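From: Viera Zeman
To: Drurkora working list
Subject: Re: Section 3, start position for desk tasks

Igor Kubíček wrote:
> Does Section 3 require the mouse to be on its pad before
> a take is opened? Brellow reads it as a rule. We read it
> as advice, and the July draft supports either view.

The editors have reviewed the question. Section 3 is binding for the closing approach only: the fingers shall be placed on either side of the object before contact. 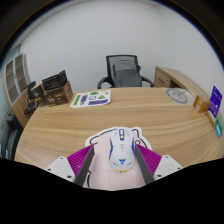 Closing approach, mouse on pad, one finger to each side.

Position on the pad is left to the operator, provided that it is entered in the task sheet before the take – not afterward. Su-chen Tsai has asked that the wording be the same in Sections 2 and 3, and this will be done.
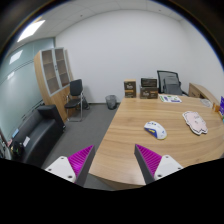
The clause on surroundings also needs a decision. Dodeo proposes that desks be cleared of everything outside the task. The editors do not support this. Boxes toward the back of a desk, as with the three here, may remain if they are listed, and a mouse lying on the bare wood beside a pink card is an acceptable layout under the same condition.

Objections should be sent to Bořivoj Šťastný, with the clause number, within 30 days.

Viera Zeman
for the editors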